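Getting Around Kedarham Without a Car
Student project report — Travel and Tourism, second year
Group: Menaka Bhattacharjee, Asger Thoroddsen, Wekesa Mutiso
Supervisor: Mārtiņš Pētersons
Handed in 22 November 2025

1. What we wanted to find out

Can a visitor with no car see the main sights in Kedarham and get back to the hotel the same night. That was the question. Original plan was to cover the whole coast but there wasn't time, so we kept to the town, the ferry to Obura and the bus up to Gritov.

2. How we did it

Four days on the ground, all three of us, staying near the harbor. We split up most mornings. Menaka took the ferry side, Asger the buses, Wekesa walked and talked to people at stops and the hotel desks. Everything went in a shared notebook, later typed up. 13 short interviews, mostly visitors, a few drivers. We asked the same questions each time, except the first two interviews, where the question about luggage was missing. Those two are left out of section 5.

3. Buses

The Gritov bus leaves from behind the market, not from the main station like the old leaflet says. Asger missed it the first day for that reason. Tickets from the driver, cash only, and drivers don't like big notes. The ride up takes 70 minutes with the stop at the waterfall road. Coming down is quicker.

Last bus down is at 1800. This matters a lot. The viewpoint is best late in the day and people want to stay for it, then find there is no way back except a taxi. Two of our interviews were with people this had happened to. The timetable at the top stop is faded and hard to read, and the one at the hotel was from last season.
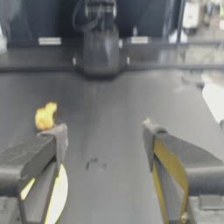 Town buses are fine. Frequent in the morning, thin after lunch, nothing much in the evening. Stops are not named on board so you have to ask or watch for landmarks. Drivers were helpful when asked. Wekesa got let off right at the museum gate, which isn't even a stop.

4. Ferry to Obura

Foot passengers board from the small pier, cars from the big one. Signs only show the big one. Menaka saw a family walk all the way there with suitcases and then all the way back. Boarding closes early, well before the departure time printed on the ticket, and you only learn this at the gate.

Crossing itself very pleasant. Sit on the left going out for the cliffs. There is a snack counter but it was shut on both our trips — bring water. On the Obura side a shuttle meets the morning boats only. In the afternoon it's a walk uphill into the village, ok for us, not ok for anyone with bad knees or a stroller.

Weather cancelations are posted on a board at the pier. The ticket office will tell you by phone if somebody picks up.

5. What visitors told us

Most had come without a car on purpose and would do it again. Main complaints were the last bus and not knowing were to stand. Luggage came up more than we expected: there is no place to leave bags in town, so people on their last day just sit with them at the cafe by the harbor.

Taxis are trusted but thought expensive for Gritov. Sharing one is common in summer, we were told. We were there in November so could not check.

6. Suggestions

A later bus down from Gritov, even just on weekends. A sign for the small pier. New timetables at both ends of the line, with the year printed large. Bag storage at the market, where Ozan Tokgöz at the visitor office says there is an unused room by the side door.

7. Problems with the project

Low season, so few people to talk to. Interviews only in English, which leaves out a lot of visitors. We didn't test the route with a wheelchair or with kids. Map in the appendix was drawn in Itness and the walking paths came out a bit wrong near the pier, use the written directions there.

Appendix: interview questions, bus notes, map.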